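第四章 接线盒与小型外壳

电气线路里最不起眼的部件往往是盒子。导线在盒里分支、续接或者转向，盒盖一合，使用者就不再看见它们。盒子本身不导电，不消耗功率，也不参与控制，但是一条线路能不能长期安全运行，与盒子的材料、密封和安装位置有直接关系。

本章讲非金属小型外壳，重点是塑料接线盒。金属盒的接地要求已在第三章讲过，本章只在需要对比时提及。

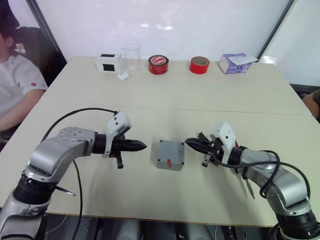
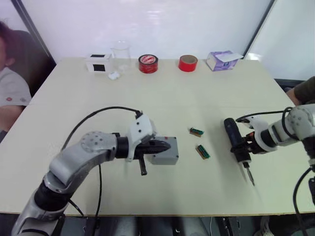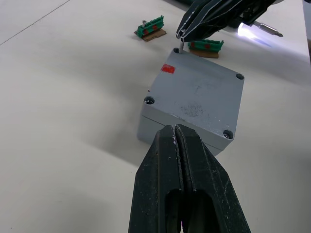 图4-3 灰色塑料接线盒，平盖，盒角略带圆弧。

4.1 外壳的作用

外壳有两方面的作用。一方面是保护人，使手指、工具和掉落的金属件碰不到带电部分；另一方面是保护内部的接头，使灰尘、水、油污和机械冲击不至于破坏绝缘。

这两方面的要求有时会互相牵制。密封越严，内部热量越难散出；开孔越多，散热和穿线越方便，防护就越弱。设计时先确定使用环境，再决定牺牲哪一头。干燥室内的照明分支，接头发热很小，用普通带盖的盒子即可。厨房排烟管附近的盒子要考虑油雾和温度。户外水泵旁边的盒子要考虑雨水、日晒和凝露，其中凝露最容易被忽略。

凝露的成因是这样的：白天盒内空气受热膨胀，一部分从缝隙排出；夜间盒体降温，盒内压力下降，外界潮湿空气被吸入，水汽在较冷的内壁上结成水珠，流到盒底。完全没有排水措施的盒子，经过一个雨季，盒底可能积存可观的水。常见的处理办法是在最低点安装透气排水塞，或者把接头做成灌胶密封的形式。不能在盒底随意钻孔，钻孔会使原有的防护等级失效。

4.2 防护等级

外壳的防护等级用字母IP加两位数字表示。第一位数字表示防止固体异物进入的程度，第二位数字表示防水的程度。数字越大，一般要求越严。如果某一项没有试验或者不作规定，该位写成字母X。

以IP65为例。第一位为六，表示尘密，试验后灰尘不得进入壳内；第二位为五，表示能承受来自各个方向的喷水。需要注意，能承受喷水的外壳不一定能浸在水中使用。喷水和浸水是两类不同的试验，产品如果两种都能通过，应当分别标出。

防护等级是对整个装配好的外壳而言的。盒体出厂时符合某一等级，安装人员换上不配套的电缆接头，或者少拧一颗盖板螺钉，这个等级就不再成立。检查旧线路时常见的问题有：密封圈被夹歪；未使用的进线孔没有堵上；一个接头里穿了两根细电缆，中间留有空隙。

4.3 常用塑料

小型外壳多用热塑性塑料注塑成型，常见的有以下几种。

ABS：成型容易，表面光洁，价格较低，适合室内的仪表盒和控制盒。长期受阳光照射会发黄变脆，一般不用于户外。

聚碳酸酯（PC）：抗冲击好，可做成透明盖，便于观察内部指示灯。对某些溶剂敏感，擦洗时不能用丙酮一类的液体。

聚丙烯（PP）：耐多种酸碱，密度小，有一定柔性。表面不易粘接，标签容易脱落。

聚氯乙烯（PVC）：本身含氯，较难点燃，常与同种材料的线管配套，用胶粘接。燃烧时放出有刺激性和腐蚀性的气体，人员密集的场所应按当地规定选用。

玻璃纤维增强聚酯：属于热固性材料，刚度大，耐候性好，用于较大的户外箱体。切割时产生的粉尘刺激皮肤和呼吸道，操作者应戴口罩和手套。

塑料的颜色不能作为判断材料的依据。同一种灰色的盒子，可以是ABS，也可以是PC或者PVC。应当查看盒体内侧的材料标记或产品说明书。

4.4 阻燃性

接头松动时，接触电阻增大，局部温度升高，可能引燃附近的塑料。因此接线盒的材料要有一定的阻燃性。说明书中常见的表示方法是UL 94的级别，例如HB、V-2、V-1和V-0。在这几个级别中，HB的要求最低，它采用水平放置的试样；V字开头的三级采用垂直放置的试样，V-0最严。

试样的厚度会影响结果。同一种材料，厚的试样达到V-0，薄的可能只达到V-2。说明书只写级别而不写厚度时，应向供货方询问。

4.5 尺寸与进线孔

选盒子的尺寸要从导线的数量和截面算起，再加上端子所占的体积和弯曲导线所需的空间。初学者容易只看端子能否放得下，装配时才发现导线没有弯曲余地，盖子要用力压才能合上。导线受压后会对端子产生持续的拉力，时间久了，接头就会松动。

进线孔有敲落孔和现场开孔两种。敲落孔在注塑时已做出薄壁，用平口螺丝刀从外侧轻敲即可去掉。现场开孔宜用阶梯钻或开孔器，低速进给，孔边用刀修去毛刺。用普通麻花钻直接钻大孔，塑料容易被钻头咬住而开裂，PC和ABS都有这种情况。

例4-1 某温室的通风控制线路需要在墙面安装一只接线盒。设计人Benedita Gouveia初选Druleck的2345型盒，侧壁有直径18毫米的敲落孔。现场使用的电缆接头需要的孔径大于此值。问应当如何处理。

分析：有两种办法。第一种是换用与敲落孔配套的较小接头，前提是电缆外径在该接头的夹紧范围之内。第二种是用阶梯钻扩孔，前提是扩孔后孔边到盒角的距离仍能容纳接头的螺母和密封垫。温室内湿度大，盒体又会受到喷淋，密封必须可靠。若两个条件都不满足，应改选较大的盒子。不应采用缠绕胶带的办法填补接头与孔之间的空隙，胶带在潮湿环境中会脱胶。

Gouveia最后采用了第一种办法，并把进线孔全部安排在盒子的下侧。电缆在进入盒子之前向下弯出一段弧形，水沿电缆流到弧形最低点后滴落，不会进入接头。这种弯曲称为滴水弯，户外和潮湿场所都应当做。

4.6 安装位置

盒子的位置应便于日后打开。盖板前方要留出放手和使用工具的空间，不得被固定家具、管道或抹灰层封住。隐蔽在吊顶内的盒子，附近应有检修口，并在图纸上标明。

Jonholm一座冷库的改造记录可以说明这个问题。原有线路的几只盒子被后加的保温板盖住，图上也没有标注。检修人员Tegwen Humphreys查找一处绝缘故障时，只能沿线路逐段断开测量，最后拆下保温板才找到进水的盒子。改造后，盒子一律移到保温板外侧，盖上写明回路编号，线管穿过保温层的地方用密封胶封堵，以减少冷热空气在管内流动造成的凝露。

墙面安装时，应使用盒体上预留的安装孔。这些孔通常位于密封圈之外，螺钉从中穿过不影响防护等级。若安装人员从盒底内侧另行钻孔固定，水就可能沿螺钉进入盒内。安装面不平时，先加垫片找平，再拧紧螺钉，否则盒体扭曲，盖板和密封圈之间会出现缝隙。

盖板螺钉应按对角顺序分次拧紧。塑料螺纹强度有限，电动工具要把扭矩调低，最后一圈宜用手拧。

习题

1．说明IP代码两位数字各自的含义，并解释为什么更换电缆接头会影响整个外壳的防护等级。

2．一只户外接线盒密封圈完好，盒底却有积水。写出水可能的来源，并提出处理办法。

3．比较ABS和PC用作仪表盒材料的优缺点。

4．画出滴水弯的示意图，标出电缆、接头和盒体的相对位置。

5．找一只家中或教室里的接线盒，在不打开盖板的情况下检查它的位置是否便于检修，写一段简短的说明。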